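The Bed Is the Best Folding Table in the House

For most of my married life I folded laundry on the kitchen table, which meant moving the mail, wiping up the crumbs and then losing a stack to supper anyway. When we moved to Elmont I gave up and carried the whole lot to the bedroom. A bed is wide, it's soft, and it gives you a deadline, as you'll want to sleep in it eventually! I pull the sheet smooth first (ours is pale green with a bit of texture, so nothing slides), and then I let the piles find their own corners, blankets up toward the headboard and T-shirts in the middle where I can reach them.

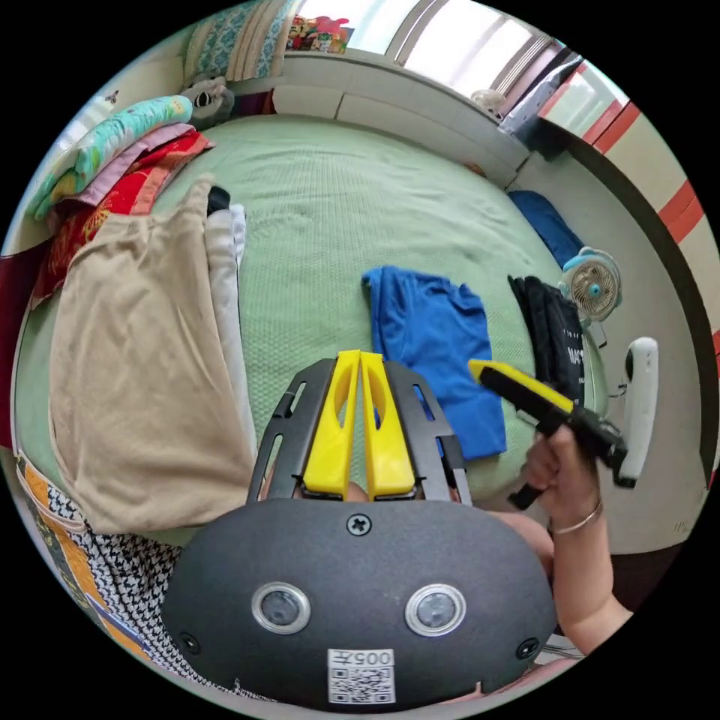
Chunhua Meng thinks the blankets should never be on the bed at all. They take up the best corner, she told me over the phone, and by the time you get to the shirts you're folding on your own knees.

She may have a point, but I like to get the big, bulky things out of the way while my arms are fresh. Beige trousers go next, folded along the leg, and after that whatever is blue, for no better reason than habit.
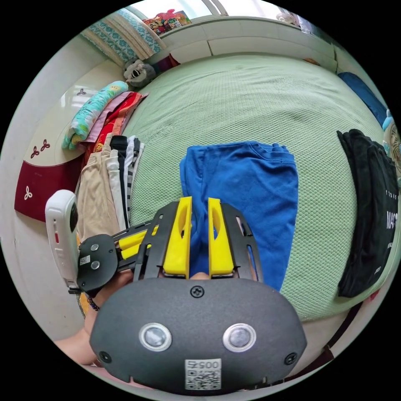 Anything with a ribbed hem I lay face down, smoothing from the collar out with the flat of my hand, and I bring the sleeves in before I fold it up from the bottom. It takes me 22 minutes on a good evening, with the radio going.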